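Notebook, bench side. September, Saturday

Came in on a weekend to write this up while it's quiet, and I'm glad I did, because this week was a good one and I want it down before I forget the details.

Kitting cell first. The Storanis arm ran the small fasteners for the Iltik kits all week and we only had to step in for restocking and two jams (both on the M3 nylon washers, both at the chute, same cause, see below). I did not expect that this early! Ludger W. used to lose his whole morning to those kits. Thursday he was over at the test bench by nine with Torben, learning the leak rig, which he has been asking about since spring.

The washers: they stick together in pairs and the vision counts a pair as one. Wolfram tried tapping the tray before the pick and it helps a lot. He wants a small vibrating motor under the tray, I want to change the supplier bag for the one with the talc. We'll try his first, he has the motor in his drawer already.

What I keep thinking about is how much of the picking we knew without knowing it. When Clementina sat down to write the cell instructions she asked Ludger S. how he gets one spring out of a full compartment, and he said "you just take it." Then he did it slowly for her and there were four or five little moves in there. Push to the wall, tilt, pinch low, lift. She wrote every one of them down and the arm does three of them now. I find that wonderful.

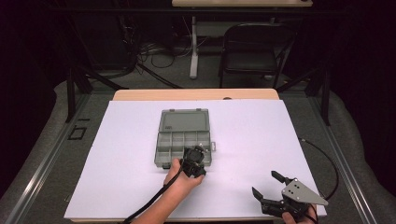 Ludger S. has mixed feelings and I want that in here too. He said at lunch that he liked the kits, it was his radio time, and now the quiet part of his day is gone and what's left is all the fiddly stuff with people asking questions. Fair point. We talked about leaving him the Ackermann orders by hand, they are small runs and change every time, so teaching the cell would take longer than doing them. He's up for it. Torben is fine with it as long as the sheet says who did what.

Other things that have changed, in no order:

Restocking is a real job now. Before, you topped up a bin when you saw the bottom. Now an empty bin stops the cell, so somebody has to look ahead. Clementina made a list by the door, 28 part numbers, and it works if people tick it.

Louder at that end. The vacuum pump needs a box around it. Wolfram has foam left over.

Label format from Stundar still has the old part numbers on 3 of the bags. Wrote to them again.

Shift handover got longer, and better I think — people stand at the cell and tell each other what it did. We never used to talk about washers.

For Monday: motor under the tray, pump box, ask Torben for the 44 mm bracket back, and set aside an hour for Ludger W. to show me the leak rig. I want to learn it too.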